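Slide 9. Where the cloth runs fail

Speaker: Brynhildur Kragh, Nendar group. Keep this slide under 3 minutes, the demo slot follows.

Start from the result on the previous slide. The Hornidau policy was trained on 1,069 teleoperated episodes of two-arm cloth handling. It picks up a flat towel reliably when the edge stands away from the table. It does worse when the edge lies flat, and most of this talk is about that case.

Define the edge grasp before showing numbers. Both fingertips have to close on a thin layer just above the tabletop. If the lower finger comes in too high, it passes over the cloth. If it comes in too low, it presses on the table and the wrist controller backs off. The usable height band is narrow, and calibration error between the two arms uses up part of it. 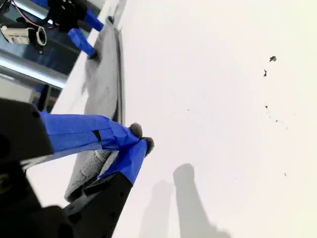 Fig. 4. Wrist-level view, gray cloth on white table. Fingers taped blue, gray fuzzy pads at the tips of the near gripper.

Point to the near fingertips first, then to the second gripper at the far end of the cloth. Say that the policy sees no force signal. It gets camera images and joint positions only, so contact with the table has to be inferred.

Mention the shadows. In the Bunen lighting test we moved the lamp and left everything else fixed. Grasp height shifted with the lamp, which suggests the policy reads finger shadows as a height cue. We did not expect this and have not separated it from glare on the tabletop.

Pads: we compared 2 fingertip coverings. Full table is in the backup slides. Do not go into adhesive types unless asked.

Baseline is the Ghoneim scripted grasp, same arms, same cloths. It needs a known table height. Ours does not, but it needs more than 7 hours of training for each new cloth set. State both costs.

Likely question: why not add a tactile sensor? Answer: planned for August, wiring at the wrist is the open issue.

Next slide: video of the fold sequence. Check that sound is off.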